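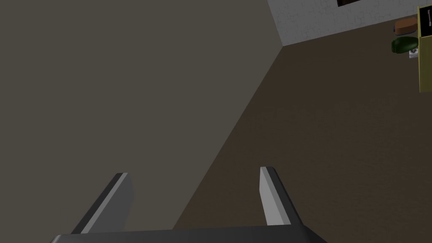

Re: [Herkura-families] Carrier screening, did your plan pay for it?

Hi all,

Roya Jalali wrote:
> My sister is a carrier, so my OB wants me screened too. The lab's
> estimate says $400 if insurance turns it down. Has anyone here gotten
> it covered? And does a positive result end up somewhere my insurer
> can see it? I keep putting off the blood draw.

Roya, I was in the same boat last spring, so let me tell you how it went for me (long, sorry, I have tea and a quiet house).

First thing, call the number on the back of your card and ask about the exact billing code. Your OB's office can give you the code. I just asked "do you cover genetic testing" the first time and got a cheerful yes, and then a bill for $217! What they meant was that they cover it with prior authorization, and my doctor's office hadn't sent one in. Parvaneh Hashemi at the Daneshvar clinic's front desk helped me file the appeal, and we attached a letter from the genetic counselor that spelled out the family history. It took 21 days and I ended up owing $79. Still annoying, but I could live with it.

So get that letter before the draw if you can. With a sister who's a known carrier you've got a much better case than I had (mine was a cousin, and I had to go beg my aunt for her paperwork). Ask your sister for a copy of her lab report too. The lab can look for her exact variant, and my counselor said that makes a "no" result a lot more reassuring.

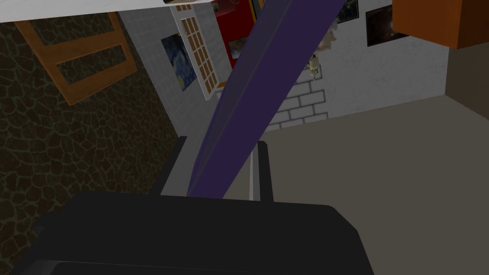
Image credit: Wanbridge

As for who sees it: if you bill insurance, they'll know the test was done, and they can ask for records to process the claim. In the US, health insurers can't use a genetic result to turn you down or raise your rate. Life, disability and long-term care are a different story, and the rules depend on your state. Dzifa Mensah posted a good thread on that back in October, look in the archive under "life insurance forms." She got her life policy settled before she tested, and I kind of wish I'd thought of that.

One more thing, ask the lab for their self-pay price. Sometimes it's lower than what you'd owe with a big deductible, but you usually have to choose before they bill anything.

Happy to send you my appeal letter with the names blacked out, just email me off list. And go get the draw done, it's one tube!

Tuva Engebretsen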